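Presupuestar una celda de manipulación con montaje en techo

Paso 1. Fije la lista de objetos antes de pedir ofertas. La pieza más ancha define la apertura de la pinza; la más pesada, la carga útil. Sume el peso de la propia pinza y de la brida.

Paso 2. Separe el presupuesto en 4 partidas: brazo y controlador, estructura de techo, mesa perforada y puesta en marcha. Fluvarer cotiza la estructura aparte; Hakness la incluye en el precio del brazo – conviene pedir el desglose.

Paso 3. Simule la disposición con las cajas en su sitio definitivo. En Felado movimos el soporte 2 veces en simulación sin coste alguno.

Paso 4. Reserve una partida para consumibles y recambios. Para la mesa, la oferta de Hlongwane fue de 1.026 euros, con un plazo de entrega de hasta 5 semanas.

Paso 5. Adjunte a la solicitud de oferta vistas de la simulación.

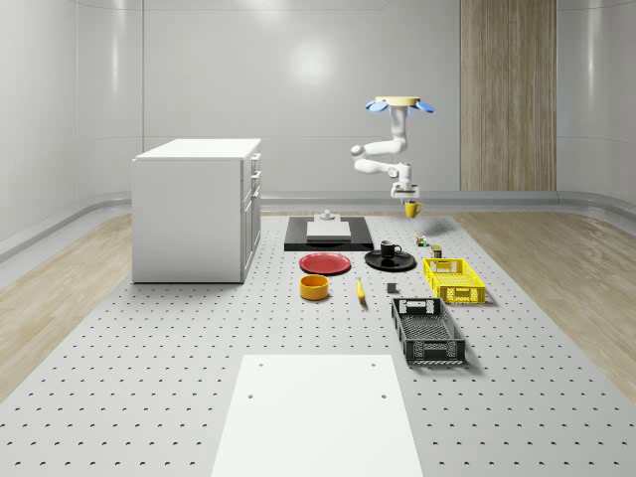
Mesa perforada con cajas y objetos de prueba, en simulación. 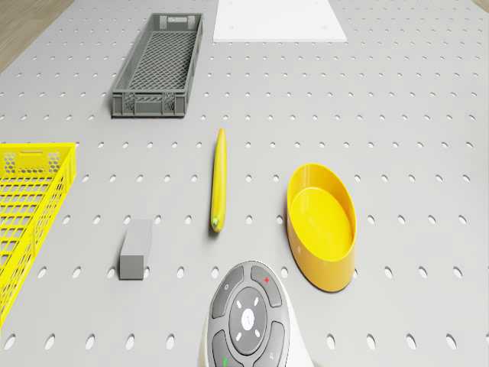
¿Conviene comprar el brazo antes que la estructura de techo?

Es preferible pedir primero la estructura. El cálculo de anclajes depende del edificio y puede obligar a elegir un brazo más ligero.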